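Archives > Flosetti Household List > Kitchen and Pantry > Re: storing dried beans and flour over the winter

11/08/2025
Posted by Katalin Vincze

Dear Gaspard, and everybody else who has been following along,

I meant to answer this days ago and then the plums came in, and you all know how that goes. I'm sitting down with a cup of tea now and I'm going to try to do it justice, so please forgive me if I wander a bit.

Gaspard Mallet wrote:

> Hello all. We moved in the spring to an older house with a proper
> pantry, my first ever, and I got carried away. I now have 18 pounds
> of dried beans (mostly borlotti, some white) and a great deal of
> flour, some of it whole wheat from the Grernus mill. Most of it is
> still in the bags it came home in. My wife found small brown moths
> near the light fixture last week and I have a bad feeling about it.
>
> Questions: do I have to throw everything out? Is the freezer trick
> real? And is there any point in buying good jars, or will any old
> thing do? I grew up in an apartment where we bought a pound of
> flour at a time so I am starting from nothing.
>
> Thank you, and sorry if this has been covered before.
>
> Gaspard

First of all, never be sorry for asking! It has been covered before, but the last time was years ago and half of that discussion was Ferenc Halász and me arguing over bay leaves. (I still put them in. He still says they do nothing. We are both still alive and so are our beans.)

Now, the moths. You don't have to throw everything out, but you do have to look at everything, and I mean everything, down to the tea and the birdseed and that bag of walnuts at the back that you forgot you had. Take it all off the shelves in one go. I know it's tempting to do one shelf tonight and another on the weekend, but they just move over to the shelf you've finished with and you've wasted an evening. Look for fine webbing up in the folds of the bags and along the seams, and for flour that clumps together when you tilt it. Anything with webbing goes outside to the trash the same day. Don't leave it in the kitchen bin overnight. I did that once and I was sorry until Christmas.

Whole beans usually come through fine, by the way. It's the flour and the nuts and the cornmeal they love best, and anything with dried fruit in it. If you see neat little round holes in the beans themselves, that's a weevil and a different problem, and I'd let those go on the compost heap.

The freezer trick is real, or at least I've leaned on it for most of my married life. Everything that comes into my house that was ever a grain goes into the freezer first for 5 days. Then it comes out and sits on the counter, still closed up, until it's completely back to room temperature. Please don't skip that part. If you open a cold bag in a warm kitchen the damp from the air settles right into your flour, and then you'll be writing to us about mold. My mother-in-law used to leave hers out on the balcony all December and swore it was the same thing, but our winters aren't what they were.
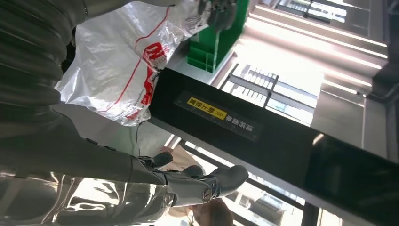 Whole wheat flour is a case all its own. The germ still has its oil in it and that oil goes bitter with time, moths or no moths. If you've got more than you'll bake with in two or three months, I'd keep the extra in the freezer for good and just bring it out as you need it. Smell it before you use it. Fresh whole wheat smells sweet and a bit like a hayloft, and when it's turned it smells like old crayons. Once you've met that smell you'll know it forever. White flour is much more patient and you can leave it in the pantry in a tight jar without giving it much thought.

On to jars, and here I have Opinions, so settle in. You don't need to buy anything fancy. What you need is glass or hard plastic with a lid that closes with a rubber ring or a good screw thread. Thin bags won't keep them out for long, as the larvae can chew right through, and a paper sack might as well be a welcome mat. I have a row of big pickle jars that I got from the lunch counter at Gál when they were clearing out the storeroom, and they've been going strong ever since. Wash the lids with baking soda and leave them in the sun for a day or two or your sugar will taste of dill. (Ask me how I know.)

If you do want to treat yourself, Zsófia Illés has the Urska ones with the wire clasp and she's very happy with them. I find the clasp hard on my thumbs in the mornings, but she's younger than I am. Zsófia, if you're reading, do tell Gaspard where you found the replacement rings, I've lost your note about it again.

Before anything goes back on the shelves, vacuum them. Get the nozzle into the corners and the peg holes and underneath the shelf paper, or better yet pull the shelf paper out altogether. That's where the cocoons are. Then wipe it all down with plain vinegar and water and let it dry with the door open. Check where the wall meets the ceiling too, since they like to climb up there, and you did say you saw them by the light. Empty the vacuum outdoors when you're done!

You can put up one of those sticky traps as well. It won't cure anything but it'll tell you whether you got them all, and that's worth a lot for peace of mind. If you're still catching moths after a month, there's a bag somewhere you haven't found. With us it was a beanbag frog that belonged to my youngest, filled with rice. We'd turned the whole pantry out 2 times before anyone thought of the toy box.

One last thing, and it's dull but it matters: write the date on everything. I use masking tape and a pencil and I write what it is as well, because bread flour and cake flour look exactly alike in February. Put the older jar in front. And cook those borlotti this winter while they're tender, don't save them for something special. Old beans will simmer all afternoon and still rattle in the bowl. I make mine with an onion, a carrot and a spoonful of smoked paprika, and Ferenc Szalai sent a lovely version with sour cream to this list a while back, if somebody still has it handy.

Do write again and tell us what you found behind the birdseed.

Warmly,
Katalin

P.S. Bay leaves. One per jar. Don't listen to Ferenc H.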